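Keeping household tax papers in order

Clear a table before you start and sort everything by tax year, oldest at the bottom. Bills that don't affect your return can go in another pile.

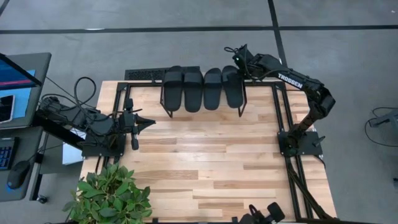 Receipts that fade

Till receipts go pale in a drawer. Photocopy them the week you get them and staple the copy behind the original. Write the date and amount on the back in pencil —

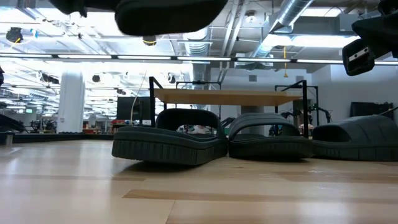

ink can show through. I keep 34 to an envelope, and start a new one each April.

Tirta Kwok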